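Bench notebook, Kaijage Automation Lab
Entry: January, open day for visiting groups
Filed under: demonstrations, two-arm cell

Doors opened at 9:00 a.m. The first group came from Bradeck and the second, after lunch, from the Nollmont technical program. Both were booked for 50 minutes. The morning group ran over and the afternoon group did not. The schedule for the next open day should allow a longer gap before the midday restart.

The demonstration was given in two parts, as agreed at the planning meeting. Part one was the simulated table, shown on the large display. Part two was the physical cell behind the rail. The order was changed from last year, when the cell was shown first and the simulation was treated as an extra. With the simulation first, visitors had time to ask about the task before they were asked to put on safety glasses and stand in line.

Simulator was Hundus, current lab build. The workstation was started at 7:40 a.m. and left running through both sessions. One restart was needed before the second group, after the display lost its signal. The cause was a loose connector at the wall plate. It has been reseated and should be replaced.

The version of the table used for visitors is the plain one: two arms on separate base plates, wood tabletop, gray room, a small set of parts between the grippers. The more crowded version was considered and set aside. It loads slowly on the display machine, and the staff agreed that visitors would spend their time asking about the extra parts.
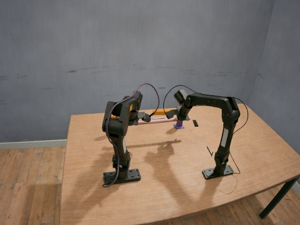

Questions from the Bradeck group were mostly about cables. Several visitors asked whether the simulated cables affect the motion of the arms or are only drawn. The answer given was that this depends on the settings in use, and that the visitor build treats them as visual only. This should be written on the information card. It was asked again in the afternoon, in nearly the same words.

The second most common question concerned the difference between a motion that works in simulation and the same motion on the real table. The staff member at the display gave the standard answer on friction and contact, and then played the comparison clip. The clip is too long for this purpose. A version of around 20 seconds would be enough.

One visitor from Nollmont asked why the two base plates are not lined up with each other. It was explained that the cell is adjusted by hand and that the model may be set up at any angle the user chooses. The visitor then asked how the angle is measured on the real table. The procedure was shown at the cell during part two – this was not planned, but it held the attention of the group better than the prepared talk on calibration. Consider making it a regular item.

Physical cell, part two. The pick-and-hand-over routine was run 7 times in the morning session. Two runs were stopped by the operator, one for a slipped part and one on request, to show the stop button. The afternoon runs were not logged. Whoever is at the cell must keep the log during visits as well as during tests. The sheet was on the clipboard and had been left blank.

Items to be handled before the next visit:

Replace display connector at the wall plate.
Revise information card (cables, base plate angle).
Shorten comparison clip.
Move the rail back to its marked position. It was shifted toward the door for the Bradeck group and is still there.
Return borrowed safety glasses to the machine shop.
Confirm with Nollmont whether the spring group will need step-free access to the viewing side.

Workstation shut down at 4:15 p.m. Cell powered off and locked out, key returned to the cabinet. Visitor sign-in sheets are in the blue folder, with the afternoon sheet on top.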